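How Does a Lab Plan for New Robots?

Before the Skotira Learning Center buys a robot, it writes a plan. A plan is a list of what is needed and what each thing will cost.

The robot arms cost the most. Smaller items must go on the list too: a strong table, power strips, cables, storage bins, and objects for practice. If these are left out, the money may run out before work can begin.

The center also saves part of its budget for repairs. Prodromos Tsoukalas, who manages equipment, reviews the list every May. Orders over 200 dollars need 2 signatures.
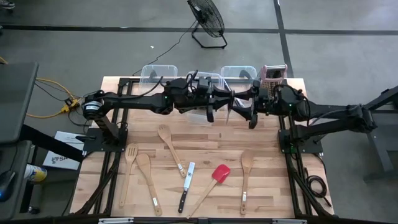 Two robot arms at a worktable with wooden spoons, spatulas, and bins.

Try it yourself: Choose a job for a robot. List seven things you would need to buy besides the robot.

Page updated 10/08/2019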